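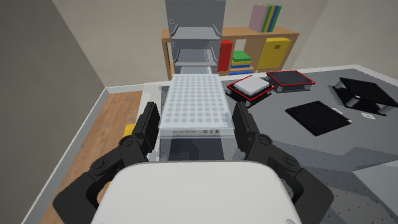

Erkis Plate-Handling Bench (Simulated), Release 2

4/24/22
By Liên Ninh

The Erkis bench is the simulated workcell used by the Trisska student automation club for the plate-transfer event at the Asante competition. It is also used in the second half of the introductory lab automation class. It runs on the workstations in Room 306 and on any team laptop that meets the requirements below. Teams write the control code. The bench supplies the arm, the gripper, the labware and the scoring.

What the bench contains

The work surface is a dark breadboard with a regular grid of holes, mounted on a light tabletop. Fixtures sit on the breadboard and can be moved between runs by editing the layout file. The standard set consists of plate nests with red rims, a low black riser, a translucent holder, and a tall instrument cabinet at the side of the table. The cabinet is a fixed obstacle in the class exercises. It has collision geometry but no working door or tray, and commands sent to it are ignored.

Microplates are white, with a rectangular grid of wells. A plate can be started in a nest or on the holder. The wells are modeled as geometry only. Release 2 does not simulate liquid, and a plate tipped during a transfer is scored on its final pose.

The room around the table (floor, walls, shelving) is used to test vision code. It can be turned off for teams that work from pose data alone. Expect detection code tuned without the room to need retuning once it is turned back on. The red rims in particular are easy to threshold against the breadboard and harder to separate from red items on the shelves.

Gripper

The gripper has two articulated fingers ending in flat black pads. The pads are meant to close on the long sides of a plate, below the level of the wells. Grip width and closing force are set independently. Width is given in millimeters between pad faces, and force as a fraction of the maximum. The default force is high enough to hold a plate during slow moves. Fast moves with the default force usually end in slip, which the contact log reports per pad.

Approach height matters more than teams expect. If the pads come down too far at a nest, they touch the rim before they reach the plate, and the run is flagged for fixture contact. Đức Vương's grasp notes, linked at the end of this page, give working offsets for each fixture type.

Arm and reach

The arm reaches in from above the table, so most of the breadboard can be reached with the wrist pointing down. Two areas need care. The first is the strip next to the instrument cabinet, where the wrist housing is likely to hit the cabinet before the fingers are over the target. The second is the back of the riser.

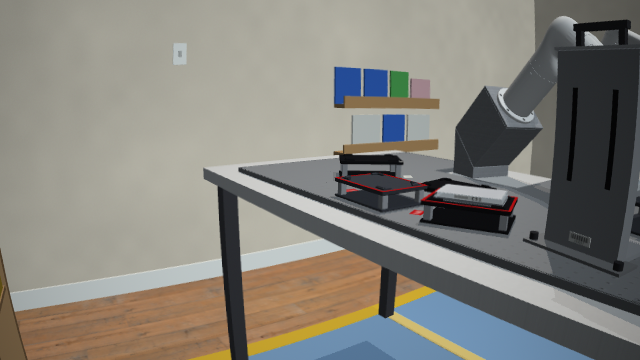
A transfer that ends near the cabinet should be planned with an intermediate pose over the middle of the breadboard. The built-in planner does not add one. It interpolates between the poses it is given and stops at the first collision.

Event settings

Each run is limited to 4000 control steps. A team gets 5 runs per layout, and the best one counts. Layouts for the event are released on the day and are drawn from the standard fixture set. Runs ending in fixture contact score zero for the transfer but still use up a run.

Requirements

Linux workstation or laptop with a dedicated graphics card
Cinura controller library, installed before the bench
Python environment from the class setup sheet
Club account for uploading run logs

Known issues in Release 2

Loading a layout twice in one session leaves the old plate poses in memory. Restart the bench between layouts. Shadows flicker on some laptops when the room is turned on. Tươi Khương is collecting logs for this one; include the driver version.

Access

Room 306 is open to enrolled students and club members. Requests for an account go to Chanida Yensuk. Teams entering the November event should ask for one before they start on their layout files.

Related items

Grasp Notes for Nests and Holders (Đức Vương)
Cinura Controller Library: Setup Sheet
Layout File Reference, Release 2
Asante Plate-Transfer Event: Scoring Rules
Reading the Contact Log (Nhung Dương)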